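In favour of the serviceable tower

The office desktop is usually discussed as though it were finished. Buyers ask for thinner machines, vendors solder the memory, and a failed part becomes a failed computer. I think this is poor engineering and worse purchasing.

The Punavon depot at Raddale handles 800 retired desktops a year. Most arrive with one fault, commonly the drive or a memory stick. In a full-size tower either part can be changed in 6 minutes. In the sealed small-form units we receive, the same work takes most of an hour, and the adhesive often decides the outcome.

What matters is plain enough. The side panel should come off and leave the board facing the technician. Memory should stand in slots with latches that can be worked by hand. The processor should sit in a socket, under a frame with a lever, so that it can be lifted out square. Drives should go in a carrier or bracket, with the touch points in a colour that differs from the metal around them. Blue on grey is a good choice – it reads at a glance under bench lighting.

The usual objection is volume. A tower takes up floor space, and a good deal of what it encloses is air. I accept the figure and dispute the weight given to it. That air is where the fingers go. Estason's smaller cases save shelf space for 4 years and then cost it back at the repair bench.

Fixtures deserve the same care. A processor put down loose on a bench is at risk; one seated in a shaped holder is not in anyone's way. The holder costs very little to print.

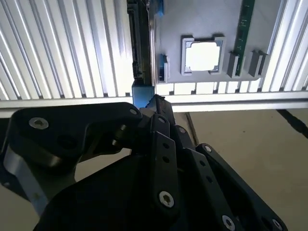
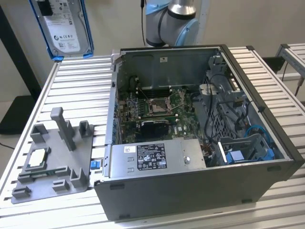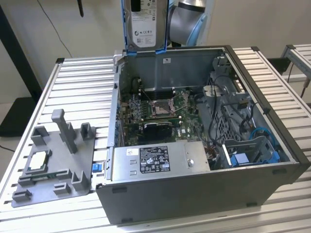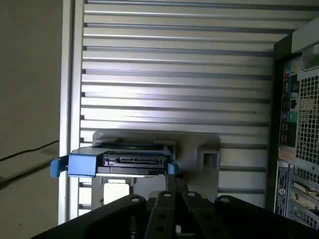 From first to last: memory stick and socket; open tower with the processor in its holder; hard drive above the case; drive in its blue-ended carrier.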